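Community Help > Furniture and Floors > Tables and Work Surfaces

Cleaning the seams of a low plank table without damaging the finish

Tatiana Paulík
Posted Tuesday

I am writing on behalf of the Nimness day room, where seven low wooden tables are in daily use. The tops are made of planks with thin seams between them, and the wood has a light honey color. The tables are two years old. According to our records, they were supplied with a clear factory coating, but the name of the coating was not noted at the time of delivery.

Our present practice is to wipe each top with a damp cloth at the end of the day. Dust and crumbs nevertheless settle in the seams, and on some of the tables the wood feels slightly rough to the hand on either side of them. We would like to establish a single written procedure for all of the tables.

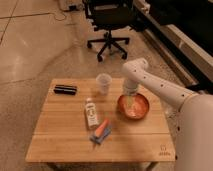

Day room table, with the cup and bowl set toward the back of the planks.

The items kept on the tables are light and are moved often. Staff have asked whether felt pads should be placed under the bowls, and whether a cup may be left standing on the wood overnight.

There is one further matter. This model carries a faint printed mark with small text near one corner of the top. We refer to it when ordering parts and would prefer to keep it - a previous cleaning with Sarus paste at another site removed the mark from a similar table altogether.

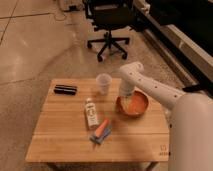
Replies

Hung Floor and Furniture Care

Please establish first whether the coating is intact. Place a few drops of clean water on a part of the top that receives regular use and wait ten minutes. If the water remains beaded on the surface, the coating is sound and the table requires cleaning only. If the wood darkens, the coating has worn through in that place and should be renewed before any regular wet cleaning continues.

For routine care, the following order is suggested.

Clear the table completely, including small items.
Brush along each seam with a soft, dry brush, working toward the nearer end of the plank.
Vacuum the loosened material with a narrow nozzle.
Wipe with a well-wrung cloth, in the direction of the grain.
Dry immediately with a second cloth.

Water should not be poured or sprayed directly onto the seams. Roughness beside them is often raised grain, and it may be reduced with 2,000 grit paper, used dry and with very light pressure. Please do not use paper, paste or any solvent within a hand's width of the printed mark. A damp cloth is sufficient there.

benchside_m

We just oil ours every January. Never had a problem. Any oil will do.

Tatiana Paulík

Thank you for both replies. The water beaded on six of the tables and soaked in on the remaining one, close to the middle of the top. That table has been withdrawn for refinishing. I should add that a clear plastic cup, a shallow bowl and a small capped bottle are commonly set out together, so the middle and back of the top receive the most wear.

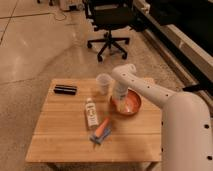
Wuler Help Desk

With regard to the earlier suggestion of oil, we must advise against it on a coated top. Oil cannot penetrate a sound coating and will remain on the surface, where it collects dust. On the worn table, the old coating should be removed evenly from the full top before a new one is applied. Allow 50 ml of clear water-based finish for a trial coat on the underside, and let it dry overnight before judging the color.

Felt pads are acceptable under bowls provided that they are kept dry. A damp pad may do more harm than a bare bowl. Cups should be put away at the end of the day, as condensation left under a base can mark even a good finish. The printed mark may be covered with low-tack tape during the work and uncovered before the last coat has fully hardened.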